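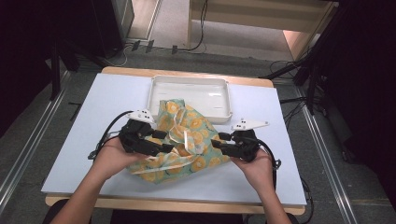

Citrus-print cloth in front of a shallow white tray, which is empty.

Tray method for small items and light fabric

A shallow tray with a raised rim keeps small containers and cloth in one place on a worktop. Use a rectangular tray with rounded corners, which wipe clean faster than square ones. Set it near the back of the table and leave the front clear for folding.

1. Empty the tray and wipe the floor and rim.
2. Place rigid items first, starting in a front corner. Tins and jars go against the wall of the tray, labels outward.
3. Leave the fabric outside until the rigid items are in.
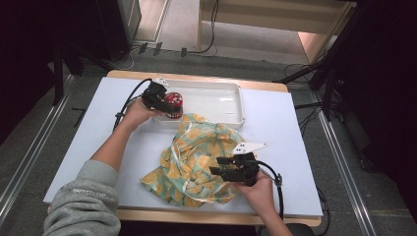 Small red container in the front-left corner of the tray. Cloth still on the tabletop.

Fabric goes in last. Shake it once, lay it print side up and smooth it from the center toward the edges. Fold in half twice, then in thirds if the tray is narrow. A Rondance tray takes up to 6 folded squares in one layer. The Sirkell model is deeper but harder to reach into.

Thin printed cloth slides on a smooth tabletop. Hold one corner down while the opposite corner is brought over. Pinch a raised fold; a flat area gives no grip.

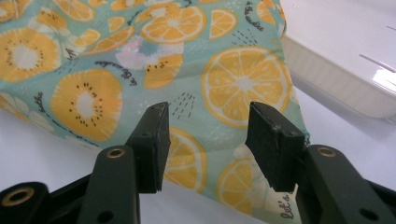 Fruit print with orange and kiwi slices. Soft folds like these should be smoothed out before the first fold.

Storage: keep the tray level and out of direct sun, as printed colors fade. Re-sort every 3 months. Cloths with set creases can be pressed on low under a plain towel.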